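**To:** urside-residents
**From:** Humaira Rizvi, Residence Office
**Subject:** Re: [urside-residents] Clothing storage in rooms before the August changeover

Dear residents,

Thank you to those who replied to the first notice. The Residence Office has reviewed the questions raised by Boris Sokol, whose message is quoted in part below, and offers the following clarification for all rooms at Urside.

> On behalf of the second-floor east corridor, I would like to ask for more detail on the drawer instructions. The notice says that "all drawers are to be left in order," but it does not say whether this applies to the low cabinets with the padded tops or only to the dressers. Several of us use the cabinets for socks and small garments, and these do not stay folded for long.
>
> I would also like to know whether boxes may be kept on the padded tops. My neighbor was told to remove one, and I was told that mine could stay.
>
> Lastly, where should single socks go? The basket outside the laundry room was taken away in the spring and has not come back.
>
> Boris Sokol
> Room 27

**1. Drawers covered by the notice**

The instruction applies to every drawer in a furnished room, including the drawers in the low cabinets. Residents who are staying through the changeover do not need to empty them. They are asked to sort the contents so that the drawer closes fully without being forced. The runners on the older cabinets are wood on wood, and last year the repair shop replaced or planed a considerable number that had been pushed shut over clothing.

Residents who are leaving should empty all drawers and leave them open by the width of a hand. Please do not line them with adhesive paper.

**2. Folding and pairing**

The Office does not prescribe a method. For those who have asked, knitted socks keep their shape better when laid flat, heel to heel, and folded once across the ankle. Balling a pair by turning one cuff over the other is convenient, but it stretches the cuff, and balled pairs tend to work their way to the back of a deep drawer. Heavier or embroidered socks should be turned inside out for washing and right side out before they are put away.

Underwear and undershirts may be kept in the same drawer. A strip of stiff cardboard set on edge makes an adequate divider. Matěj Štefanec at the repair shop has offcuts, which may be collected at no charge.

**3. Items on the padded tops**

Light boxes may remain on the padded tops. I regret that residents were given different answers. The restriction concerns weight and moisture only: no appliances, no plants, and no damp laundry. The fabric covers are fixed in place and cannot be removed for washing by residents. A stain should be reported promptly and should not be treated with bleach.

Empty packaging is a separate matter. If a box is no longer in use, please flatten it and take it to the recycling room.

**4. Unmatched items**

A new basket will be set on the shelf to the left of the laundry room door. Unmatched socks may be left there, clean and dry. Items remaining at the end of the changeover will go to textile recycling. Residents are encouraged to look through their own drawers first, as most of the missing halves reported to this Office have later been found there.

**5. Room visits**

Dinesh Prajapati will visit the rooms to check furniture against the inventory, which lists 136 cabinets and dressers across the building. He will open and close each drawer to test the runners. He will not handle clothing. Anyone who prefers to be present should reply to this message with a room number and a suitable time between 2 p.m. and 5 p.m.

Residents of Room 76 and the adjoining study should note that their cabinets are already scheduled for repair and need to be emptied in full.

Questions about the inventory may be sent to Mr. Prajapati directly, and all others to this address.

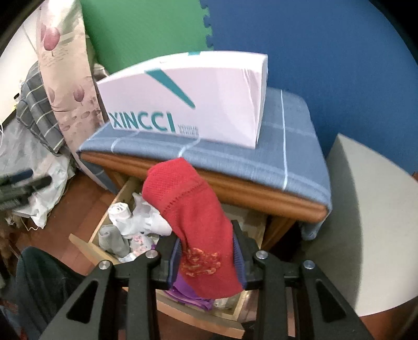
Replies sent to the full list will also be read, although a direct reply is preferred where a room number is given.

Humaira Rizvi
Residence Office, Urside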